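Cable and Floor Order in a Shared Study Room
Student project report, February 2018
Course group Mengal

1. Background

Our group has used the study room on the upper floor of the Cutport building for one semester. The room has a floor of gray carpet tiles, and the electrical outlets are only along the walls. Everybody who wants to work in the middle of the room must bring a cable across the floor. In our first week two members of the group caught a foot in a charger cable, and one laptop fell from the table. It still worked, but we decided to take this as the topic of our project.

2. Question

We wanted to find out how a small room can be arranged so that fewer cables cross the places where people walk, without buying new furniture. Our budget was 1,000 crowns for the whole project, and we were not allowed to drill into the walls or to glue anything permanently on the carpet.

3. Method

We observed the room for 16 days. Each evening one of us drew the cables on a floor plan and marked if they were free, taped or under a cover. After this we moved the tables and repeated the drawings. In total we collected 135 drawn cables. We also asked the users of the room to write comments on a paper at the door, but only six people did this, so we treat the comments as extra information.

4. Materials

We tested three solutions. The first was clear adhesive tape, which was already in the drawer. The second was a rubber cable cover of the brand Pliria, and the third was a set of textile strips with hooks on the back side, sold by Mirix for use on carpet.

5. Results

The cable cover was the most stable, but it is heavy and people did not put it back after they moved it. The textile strips were easy to use. They held well on the loops of the carpet, also when a chair rolled over them.

The clear tape gave us more difficulty than we expected. On a striped carpet it is not easy to see, and short strips stay on the floor when the cable is already in another place.
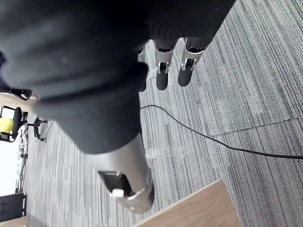 For this reason we now write in the room rules that the person who takes away a cable also takes away the tape. Thin black cables are a similar problem on the darker stripes, and we recommend a cable in a bright color when there is a choice.

Moving the tables had the largest effect. With the long table turned toward the window wall, most users could reach an outlet from their seat, and the path from the door to the shelf stayed free on most evenings.

6. Limits of the work

The second set of drawings was made in the exam period, when the room is used in a different way. We could not repeat it later. The textile strips were also new, and we do not know how long the hooks will last.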